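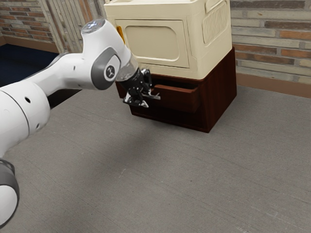 4 min read

11/1/24

I've got a kitchen drawer that I shut with my hip about twenty times a day and have never once thought about. So I was a bit taken aback to spend most of a morning in Bedby listening to grown adults talk about nothing but drawers!

The occasion was a small open day put on by Caltar, who write the software that tells robot arms what to do with themselves. They've just finished the first round of what they call their chores list, which is a set of ordinary jobs from the house and the shop floor that they'd like a machine to manage without help. Opening a drawer and closing it again is on there. So is putting a tin back on a shelf, wiping down a counter and hanging a coat on a peg (the coat, I'm told, is going very badly).

Nearly all of the practice happens in simulation. The arm, the cabinet, the brick wall behind it and the floor underneath are all drawn by a computer, and the arm can have as many goes as it likes without anyone having to sweep up afterwards. Caltar gave it 200 tries at closing a drawer on the cabinet with the dark wooden base, and it got the thing fully shut in 72 per cent of them. I thought that sounded rather good until I pictured my own kitchen with more than a quarter of the drawers left hanging open at shin height.

What goes wrong is quite interesting, or at least I thought so. Sometimes the arm comes in a touch too high and slides over the top of the drawer front. Sometimes it pushes at one corner and the drawer goes in crooked and sticks. And quite often it does nearly all of the job and then stops, perfectly content, with a finger's width still to go - which I have to say is exactly how everyone in my house does it too.

Shutting is the easy half, mind you. Opening is where the numbers drop off, and on a flat drawer front with nothing obvious to grab the arm has to hook its way in from the top edge. Caltar didn't have a figure for that one they were willing to share, so draw your own conclusions.

The other thing that surprised me was how much fuss goes into surfaces. I'd assumed you'd tell the computer "floor" and "wood" and be done with it, but no.
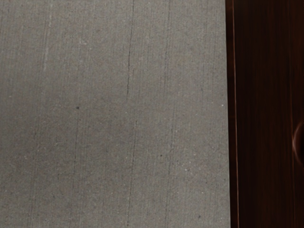 A dull grey floor and a shiny brown panel behave very differently once there's light on them, and the software has to work out where one stops and the other starts purely by looking. Glossy wood is the awkward one. A bright line along an edge might be a gap, or a handle, or only the light catching it, and you and I sort that out without noticing we've done it. The people at Caltar change the floors and the finishes between rounds so the arm doesn't get too comfy with one room, and they said the score can wobble quite a lot when they do.

So what about real drawers, in real houses? The plan is to move on to those in March, with a test kitchen being fitted out by Bisgaard, the joinery firm on the other side of town. They're making four units, each with a different sort of runner, including one that's stiff on purpose. I asked whether they'd consider one with a takeaway menu jammed down the back of it and got a polite laugh, but I meant it.

There's also some interest from shops. Nemen, who run the homeware stores, have been along to see the work and would like something that can go round after closing time and put display furniture straight - doors to, drawers in, cushions the right way up. It's a dull job and it takes their staff 70 minutes a night in the biggest branch. They've told Caltar they wouldn't look at anything that finished fewer than nineteen jobs out of twenty, so there's a fair way to go yet.

My own feeling, for what it's worth, is that we're further off than the adverts would have you believe but closer than I'd thought when I got on the bus that morning. An arm that can shut a drawer most of the time in a pretend room is a real piece of work, and I came away liking the people doing it very much. I just wouldn't cancel the cleaner.

Caltar say they'll put out the full results for the chores list once the kitchen tests are done, coat peg and all. There'll be another open day after that and I've already put my name down. If you fancy it, places are free but the room is small, and do bring a jumper because the heating wasn't up to much.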